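Reports > Grants > Companion Animals > Rorthorpe

About us News Funding Reports Contact

Worming reminders for dog and cat owners in Rorthorpe
Progress report to the Dauda Fund, November 2020
Sveva De Luca

The grant paid for reminder cards to be sent to registered owners when a worming dose fell due. We were asked to say whether the cards are working. I don't think we can say yes yet.

We posted 558 cards up to the end of October. Of those, 92 owners came in or rang for tablets within the fortnight. The application treated every such visit as a success. I'm less sure. Plenty of these people buy tablets from us anyway, and the Bumow surgery, which sent no cards, also had a busy month. Kitten season and a wet autumn would do that without any help from the post. 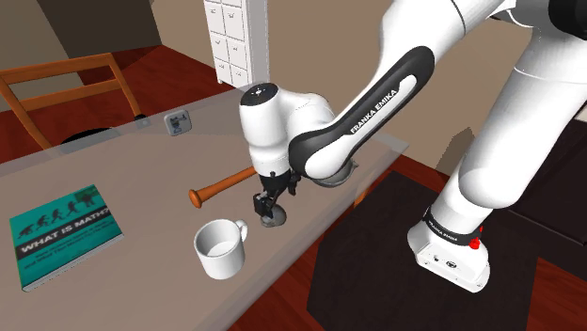 The other difficulty is dosing at home. An owner who collects a tablet has not necessarily got it into the cat. Several told our nurses that they had found it behind the sofa a day later, and I suspect the rest were being polite. We have no follow-up samples to set against the sales figures, and I would not trust any claim about roundworm in the town until we do.

Praso, who supply the reminder software, have suggested text messages as well. Their own leaflet promises a great deal for these. I have asked for the numbers behind it and am still waiting.

Spending is within budget. There is £500 left for printing, and I would like to use it on faecal testing at 2 surgeries instead, with a group of owners who get no card at all. Please let me know if the Fund will agree to the change before we order another batch.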